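Grelier 90 Folding Worktable

Catalog section: Tables and Benches
Made at: Trindodville plant
Sold by: Brasia

The Grelier 90 is a height-adjustable worktable for light assembly, sorting and inspection. It ships flat in one carton and takes two people to set up. The frame is welded steel with a powder-coat finish. The top is supplied separately and bolts on from below.

Adjustment
Working height is set with pins in 3 steps. Set all legs to the same step before loading the table. Leveling feet are fitted as standard; casters are an option and reduce the load rating - see the load sheet.

Surface
The standard top is white. Clean with a damp cloth and mild soap. Do not use scouring pads or acetone. Fine scuffs from sliding parts are normal wear and are not covered by the warranty. Tops can be replaced without removing the frame from the floor anchors.

Testing
The leg pins are cycled 2,000 times under load. The test sheet is signed by Gillespie Rennie and packed with each frame.

Ordering
Lead time is 6 weeks. Orders placed in July ship after the plant shutdown. The Trịnh side shelf fits either end and is ordered as a separate line. 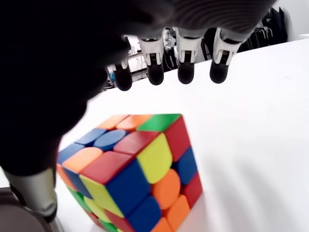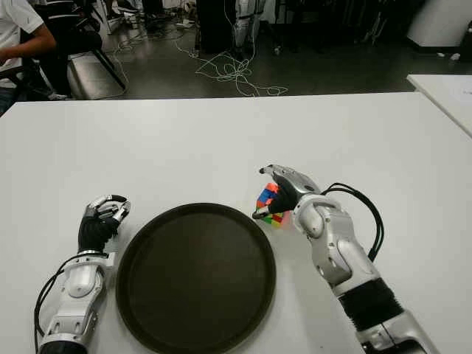
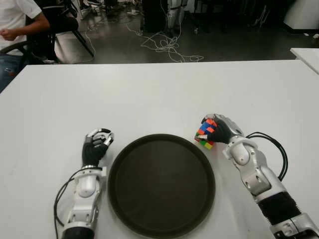

Second and third views: white tabletop with a round tray.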